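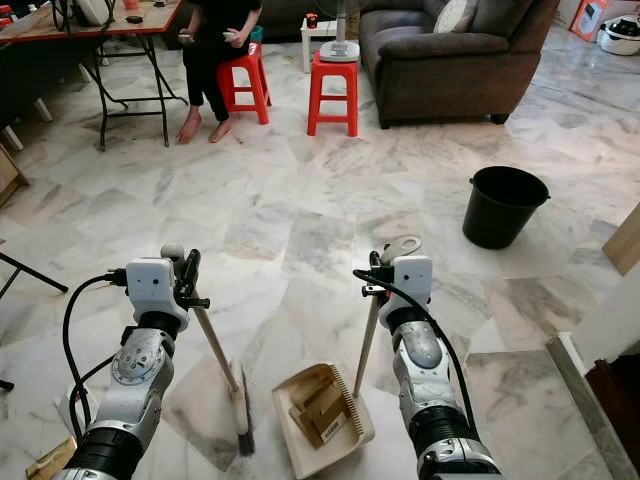 Henlow Floor Care Notes

A data card and reading guide for the Gaton site. Last revised March 24, 2025.

What this is

Henlow Floor Care Notes is a collection of written shift notes, task sheets and short interviews about sweeping and tidying work at one workplace, gathered while two-armed robots were being brought in to share that work. It belongs with the sweeping recordings that the Gaton site puts out separately, and it was written so that people who use those recordings have some idea of what the job was like before, what it is like now, and what the cleaning staff think of the whole business. (They think quite a lot of things, and they don't all agree with each other.)

If you came looking only for robot data, you're very welcome, but you'll want the recordings themselves. The notes are words. We do hope you'll stay and read a few of them first, though, as they've changed how a good many of us look at a broom.

Where it comes from

Gaton is a guest house and training residence. It has hard floors nearly everywhere, lounges that people really do lounge in, and a steady supply of small litter: torn packaging, paper, crumbs, thread, the little corners that come off cardboard when somebody opens a parcel in a hurry. The cleaning team has always worked in two shifts, with the early shift doing the shared rooms before breakfast and the late shift going around again after supper.

The robot trials began in October. Henlow is our name for the whole effort, meaning the machines, the people running them, the rota changes and this pile of notes. Shboul is the scheduling tool that decides which rooms get a machine on a given shift and which stay with a person. Dedent is the small script that cleans up the text files, and it has a section of its own further down, as people ask about it more than you would expect.

What is in the collection

There are 600 shift notes, most of them a paragraph or two long. They were typed or dictated at the end of a shift by whoever had been working alongside a machine. Some are careful. Some say "fine today" and nothing else, and we left those in, because a run of "fine today" tells you something when it suddenly stops.

There are also 80 task sheets. A task sheet sets out one job in plain steps, in the words the staff use among themselves. Sweeping up cardboard scraps with a broom and a dustpan is the one most readers will go to first, and it's a good place to begin. It looks like a small job on paper, and then you try to write down when the pan should move and when the broom should, and how hard to press, and you find yourself on a second page.

Last come the interviews, 40 of them, held in the staff kitchen over tea. Names were taken out before the text was stored. We kept the wandering bits, the complaints about the kettle and so on, wherever they led back to the work.

Why a broom and a dustpan

We get this question from visitors, and it's a fair one. A machine built just for floors would cover more ground. Gaton already has a cupboard full of brooms, pans and buckets, though, and the staff know them, and a machine that can hold the same broom can be stopped halfway through a room and have its tools picked up by a person who carries straight on. The early shift asked for that before anything else. They had worked with equipment in other places that only one trained person was allowed to touch, and when that person was off sick, the equipment sat in a corner and everyone stepped around it.

Sharing tools brings up its own small matters. A long handle that suits a person of middling height is an awkward thing between two grippers, and a dustpan has to lie flat or the smaller scraps slip under the lip. Glossy tile makes things a bit harder again, with the light coming back up off it and pale bits of litter hiding in the shine. Several task sheets go into all this at length, and we didn't trim them.

What has changed for the staff

We'd like to be plain here, as it's the part that matters most to the people who wrote the notes.

The sweeping shift has become partly a watching shift. One person now looks after a machine in a lounge while getting on with dusting, restocking or the linen count close by. Around 40 minutes of each early shift goes to setting up, checking on the machine and putting things away afterward, and that time had to come from somewhere. At first it came out of people's breaks, which was wrong, and the notes say so in strong terms. The rota was redrawn to give the time its own slot.

Backs and knees come up often. A fair number of the older staff write that they are glad to bend less, and a couple of them put it very warmly indeed. Others miss the sweeping! They describe it as the quiet part of the morning, when your hands are busy and your head can go where it likes, and they find that keeping an eye on a machine is more tiring in a way that's hard to explain to a manager. Both views are in the collection, and we'd ask you not to quote one without the other.

Nobody's hours were cut during the period covered by the notes. We can't speak for what comes later, and the interviews show that staff are well aware of this. Worry about hours runs through a lot of them, even the cheerful ones, and anyone studying this material ought to read it with that in mind.

Guests get a mention too. Most go on sitting where they are and look at their phones. Some ask questions, and the staff have become rather good at answering them.

How the notes were cleaned

Dedent takes out stray spacing, joins up broken lines and puts every date in one form. It doesn't touch spelling or grammar. Earlier versions did correct spelling, and it turned "pan" into "plan" often enough that we switched that part off and went back to the raw files – a long weekend for everyone concerned.

Room labels are kept. Room labels that would point to one particular guest's stay were replaced with the word "room" alone.

Things to be careful about

The notes come from a single building with a single kind of floor in most of its rooms. Please don't stretch them to cover hospitals or warehouses.

The late shift wrote less than the early shift. They finish tired and the last bus doesn't wait, so their view is thinner in the collection than it should be.

People wrote for their colleagues to begin with and only later for outside readers. You may notice the tone tightening up partway through. The staff were told when the change was coming and could pull any earlier note they liked, and a few did.

Shboul's room choices aren't random. It sends machines to the open lounges first and keeps them off the stairs, so notes about machines are mostly notes about lounges.

Files

notes/ holds the shift notes, one text file for each.
tasks/ holds the task sheets, sorted by tool.
talks/ holds the interviews, with the questions left in.
tools/dedent/ holds the cleaning script and its settings.
rota/ holds the old and new shift patterns, so you can lay them side by side.

Using it

You may read, quote and study the collection for research and teaching. Please don't use it to rate or rank the work of the people who wrote it, and please don't try to work out who they are. If you publish something, send a copy to the Henlow desk at Gaton. It goes up on the board in the staff kitchen, next to the rota, and people do read it – usually with a pen in hand.

Corrections are welcome from anyone. Staff who wrote a note and would like it changed or taken out can ask at the desk at any time, and the next release will leave it out.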